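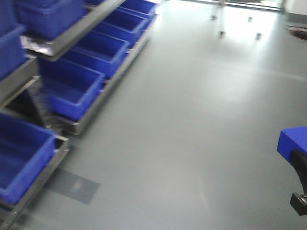
Storage at the Clistthorpe store: an interview with the stores manager

Feb 21, 2023

The Flenine household reuse service moved its small goods into open bins on metal shelving last October. Until then, donated kitchenware, tools and fittings were kept in cardboard boxes, stacked in the order in which they arrived. The service's stores manager at Clistthorpe spoke to this bulletin about the change, its cost and the work that remains.

The manager, who has been in post for six years, described the former arrangement as workable for a small collection and unsuitable for the present one. "We had 915 lines on the stock list when I started. We now have 1,754. A person looking for a set of cupboard hinges could move a dozen boxes before reaching the right one, and would then have to put them all back."

Several kinds of container were considered. Lidded boxes were tried for one season in the linen section and were not adopted elsewhere. "Staff took the lids off in the morning and left them off until closing," the manager said. "We were storing lids." The blue bins now in use have open tops and thick rims, and stand on grey metal trays. The manager said that the rim had been a deciding point, as colleagues wearing gloves had found thin-edged containers difficult to grip.

Asked why a single colour had been chosen, the manager said that colour coding had been discussed at some length. The Eze branch uses four colours, and its staff speak well of the system. At Clistthorpe, however, the contents of any one bin may change several times in a year. "If green means plumbing, and there is no plumbing that month, you have green bins standing idle and a shortage of something else. We decided that the written card should carry the information."

The cards themselves have been less successful. The first set was attached with adhesive and began to lift within weeks. A second type, held in a clip, is under trial. The manager acknowledged that some bins were still going without a card for days at a time and said that this was a matter of supervision.

The shelving was supplied by Jivenska and was paid for from the equipment budget, together with a small grant. Delivery took longer than expected, and one bay arrived with the wrong fixings. The manager declined to give the full cost, but confirmed that each bay had come to £297 including trays. The bins were bought separately.

On the subject of weight, the manager was firm. Cast-iron pans, door furniture and boxed screws are restricted to the lower trays, and no bin is to be filled above its rim. "People will always put one more thing in. A bin of taps is far heavier than it looks, and somebody has to lift it down." Staff are asked to divide any load over 20 kilograms between two bins.

The time needed to make up an order has fallen, although no formal record was kept before the change and the manager was unwilling to offer a comparison. Returns are also put away on the day they are received. Under the previous arrangement they were often left by the door until the end of the week.

The linen section and the lighting stock have yet to be moved. Lampshades present a particular difficulty, being too wide for the bins and too easily crushed to be placed one inside another. "I would like to hang them," the manager said, "but that means fixing a rail to the ceiling, and we have to obtain the landlord's consent for that. We wrote to them before Christmas and are waiting for a reply."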